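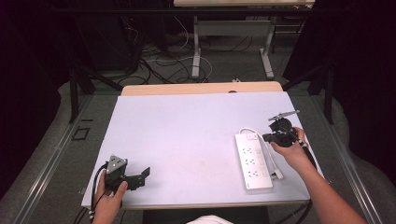 White power strip on a tabletop, cord looped out and the plug lying beside it.

Table Hands Wanted, Part Time, Wesdale

Do you wind up the vacuum cord properly every single time, even when you're tired? Then please read on, and forgive us if we go on a bit, because we do love this work!

Zudthorpe is a lending store for everyday household things: lamps, fans, kettles, extension cords and power strips (so many power strips). People in Wesdale borrow them for a week or a season, and when they come back, each one gets a little time on a table before it goes out again. We have 1035 items on the shelves at present, and 334 of them have a cord of one kind or another. We are looking for 2 people to join us at those tables.

Most of a shift goes like this. You take an item from the returns cart, lay it out flat with plenty of space, and look it over slowly: the outlets, the switches, the whole length of the cord and finally the plug. You wipe it down, coil the cord without pulling it tight, and write up the tag. Anything that worries you goes in the Purnulik bin for our repair person, and you will never be scolded for putting too much in there.

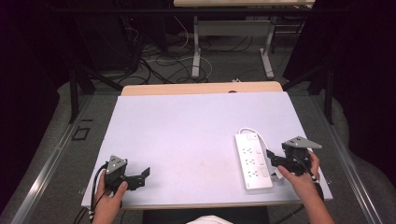 You don't need any background in electrical work, and we'd sooner have someone careful than someone fast. Good eyesight (glasses are fine) and patient hands matter most. You should be comfortable sitting for an hour or so at a stretch, though of course you may get up whenever you like, and there is always tea.

Shifts run four hours, mornings or afternoons, up to seven shifts a month. Training is paid, and so is the time you spend on your very first visit. We're in the Tsuchiya building, second door after the loading dock.

To apply, leave a short note at the front desk or mail it to us by Sat 14 April. Tell us which half of the day suits you, and whether you could stay on through December, our busiest month by far (all those string lights!). A résumé is welcome but a friendly paragraph will do.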